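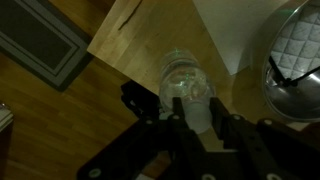

Refilling the same plastic bottle on long walks -- how long is too long?

Plarnden Walkers Board > Gear and Food > Water

hertta_k
6 October 2023
Hello all. I walk the Mokberg ridge path most weekends and I always carry a single-use water bottle, the clear kind from the shop. I refill it at home and use it again, sometimes for two weeks. My sister says this is a bad habit and I must buy a steel one. The steel ones I tried are heavy and they make the water taste like a spoon. What do you do? I am not looking for the most expensive answer.

Reply by berkay_soylu
Two weeks is too long for me. I use a shop bottle for two days and then it goes to recycling. The neck is the problem, because your mouth is there all day and you can not get a brush inside. If you smell the cap after some days you will understand.

Reply by Firdevs K.
I do not agree with Berkay. I have used one bottle for the whole month of April, when I walked from Kozan with my cousin, and I was never sick. I washed it each evening with warm water and a drop of dish soap, then left it open overnight. People are too afraid of bottles and not afraid enough of streams.

Reply by berkay_soylu
You were never sick, I am happy for that. It does not mean the bottle was clean. And warm water is not so good for thin plastic, it becomes soft and gets small cracks. I would use cold water with soap and shake it hard.

Reply by Firdevs K.
I said warm, I did not say hot. My bottle had no cracks. It had one dent from before I washed it the first time, I sat on it in the bus.

Reply by n_demchenko
Maybe I can help with the weight question. I carry two soft bottles, the type that you can roll when they are empty. Together they are lighter than my old steel one. The bad side is that they fall over each time you put them on a table or a rock, and drying them inside takes patience. I put a wooden spoon in the opening so the walls do not stick together.

For the taste in steel: fill it with water and two spoons of baking soda, leave it for the night, rinse well. It helped with mine, but not completely.

Reply by hertta_k
Thank you Nadiia, I did not think about soft bottles. Do they taste of plastic?

Reply by n_demchenko
The first six fills, yes. After this I do not notice it.

Reply by sibel_e
Hertta, how much do you drink on the ridge? I ask because there is a tap at the Gondwood parking place now, 200 meters after the gate on the left side. It was working when I passed there last Sunday. If you fill there you can carry a smaller bottle, and then steel is not so heavy.

Reply by berkay_soylu
Is it drinking water? The old tap there had a sign that it was for dogs.

Reply by sibel_e
The old one, yes, it is still there behind the fence. The new tap has a blue sign with a glass on it. I drank from it and it was fine, only very cold.

Reply by Firdevs K.
They close the taps when the frost comes, so do not count on it in winter. Last year I came there with an empty bottle and had to beg water from a family in a camper -- very kind people, they gave me soup also.

Reply by hertta_k
Good to know about both taps. I think I will try one soft bottle first and keep the shop bottle for the car. Berkay, I smelled the cap. You were right about the cap.

Reply by berkay_soylu
:)

Reply by Firdevs K.
A cap you can wash too. Put it in a cup with vinegar for one hour.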